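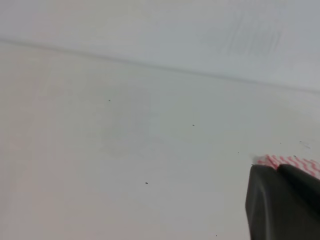
I had promised Babar Sethi a number by the end of the day, and at twenty to four I still had three numbers and didn't like any of them.

Babar looks after the money at Sordale. He's a lovely man, he brings in his mum's biscuits, and he will ask you what a cable is for until you start to wonder yourself. The year before I'd gone in with a wish list and come out with a label printer. So this time I'd done it properly (or what I think of as properly), with a spreadsheet and a tab called Arms and a tab called Arms 2, which was the same tab but with the delivery charges in.

"Read me the top line," said Teguh. He was lying on the floor under the bench, doing something to the power supply.

"Two arms, Pekine, with grippers."

"And the next?"

"Spare fingers."

"How many?"

"Four pairs."

He laughed so hard he banged his head. Teguh Sumampouw had been running the Pekine on loan all summer and he knew what it did to fingers. I changed the four to a 36, looked at it, and felt quite ill. Babar would want to know why a machine needed more fingers than the whole accounts department.

"Put Hồ down as well," Teguh said. "For the comparison. He likes a comparison."

I did like the Hồ arm, that was my trouble. It was slower and it hummed, but the quote had come from a person who'd signed off with her first name and told me which bits we could leave until later. The Pekine quote was eleven pages long and the word 'gripper' cost extra every time it appeared. Then there was Grullholm, who would lease us the lot and take it away again if we were naughty. Grullholm wanted 68 pounds a week for each arm, which sounds like nothing at all until you remember how many weeks there are.

"What about the table?" said Teguh.

"What about it?"

"We need a new one. And lamps. And somebody to sit here and say yes or no all day while it picks things up."

I hadn't put in a somebody. I'd put in arms and fingers and a calibration kit and a year's support, and I had clean forgotten that a person has to eat lunch. I made a new tab. I called it Arms 3, which I'm not proud of.

At five past four my phone went, and it was Babar, sounding cheerful, which worried me.

"I've got good news and I've got the other sort," he said. "You can have up to 1,000 without a form."

"A thousand?"

"Without a form."

"Babar, that's a finger and a half."

"I don't know what that means," he said, quite kindly. "For anything more I need the form in before October. Have you got the form?"

I had not got the form. I didn't know there was one. Teguh slid out from under the bench with fluff in his hair and held up both hands, meaning he hadn't got it either.

So Babar sent it over while we were still talking, and I opened it. Name of equipment. Purpose of equipment, in one sentence. There was a box underneath for what the department would do if it didn't get the equipment, and that one went on for half a page.

"Start with that one," said Teguh, reading over my shoulder. "You're good at moaning."

I filled in the date first – 2020-09-10 – and then I went to put the kettle on.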